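Teleoperated demonstration

Teleoperated demonstration is a way of teaching a robot a job by driving it from a distance while every motion is recorded. Instead of writing code, a person simply does the task through the machine! 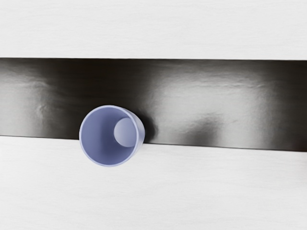
Simulators let learners practice safely before touching hardware. In Clonora, a training program first released in October, the classic exercise is ball-in-cup, and a small lavender ball resting inside a matching cup is a wonderfully clear goal to steer toward. The Brirkley set holds 500 such runs, 73 of them recorded left-handed.

See also: Hotska controller

Last updated May 2022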